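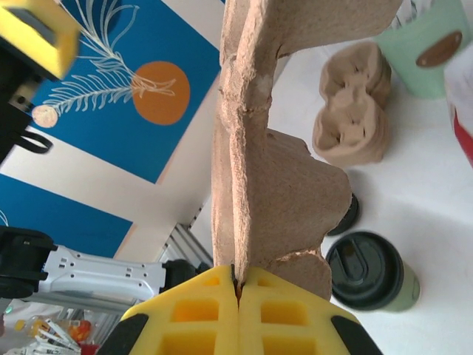 Section 5: Moving your first site onto a Foddale server

Welcome to the fun part! By now your Foddale account is open, your plan is picked and you have the welcome email with your server address in it. In this section you will copy a website over from your old host, check it in private and then switch visitors across. Most small sites are done in an afternoon, and your old site stays up the whole time.

Before you start

You will need:
- the login for your old host's control panel
- the login for the company where you registered your domain name (often the same company, but check!)
- your Foddale server address and panel password
- enough free space on your computer for a full copy of the site

Note: If your email runs through your old host, read Section 7 before you go past step 9. Moving a website and moving mailboxes are two separate jobs, and it is much easier to do them one at a time.

Make a copy of the old site

1. Log in to your old control panel and open the backup page. Nearly every host has one, though it may be tucked under Files or Tools.

2. Choose a full backup, which takes in both the files and the database. Save it to your computer.

3. Open the backup and look inside. You want a folder of site files and at least one file ending in .sql. If the .sql file is missing, go back and export the database by itself.

Caution: Don't cancel your old hosting plan yet. Keep it running until you have finished every step in this section and the waiting time at the end.
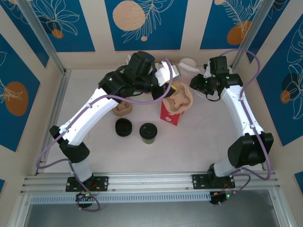 Load the copy onto Foddale

4. Sign in to the Foddale panel and click Sites, then Add Site. Type your domain name without the www. The panel sets up both versions for you.

5. Click Import and pick your backup. Files up to 300 MB can go straight through the browser. Anything bigger should go by SFTP, using the details on the Access tab. SFTP sounds scarier than it is – you drag a folder from one side of a window to the other, and that's the whole job!

6. Under Databases, create a new database and write down its name, user and password. Then click Restore and choose your .sql file.

7. Open your site's settings file in the panel editor and swap the old database details for the new ones. Save it.

Note: Passwords are case sensitive, and a stray space at the end counts as a character. If you see "Cannot connect to database" at the next step, look there first. Marisol Huerta on our support desk would put that on a T-shirt if we let her.

Check it in private

8. Click Preview next to your site name. You will get a temporary address that loads the Foddale copy while everyone else still sees the old one. Click through your menu, try the search box, send yourself a message from the contact form and log in to your admin area. If you run a shop, place a test order too.

Pages load but pictures don't? Run Fix Permissions from the Tools menu and refresh. Only the home page works? Your .htaccess file probably didn't come across. Many computers hide files that begin with a dot, so turn on hidden files and upload it again.

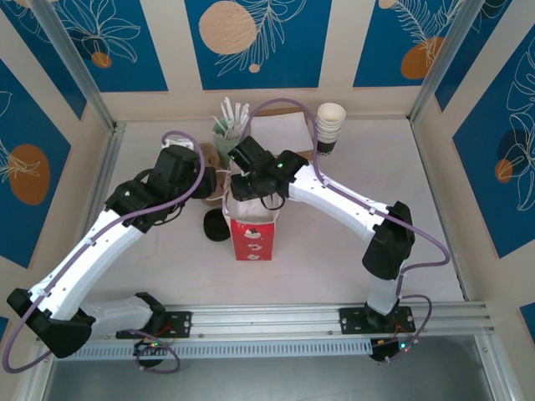 Switch your visitors over

9. Log in where your domain is registered and find the DNS page. Take a screenshot of the current settings and keep it somewhere safe.

10. Find the A record for your domain and replace the old number with your Foddale server address. Leave the MX records alone – those look after your email.

11. Save, then wait. Some visitors will reach the new server within minutes and others will take longer. We suggest leaving both copies running for 2 full days.

Caution: Don't publish new posts or change prices while you wait. An edit made on one copy won't show up on the other.

12. Back in the Foddale panel, open Security and click Issue Certificate. When the padlock shows up in your browser, you're live on your own server. Nice work!

If the certificate fails with code 34, the domain is still pointing at your old host. Give it another hour and click Issue Certificate again. You don't have to repeat any of the earlier steps.

Next: Section 6, Setting up nightly backups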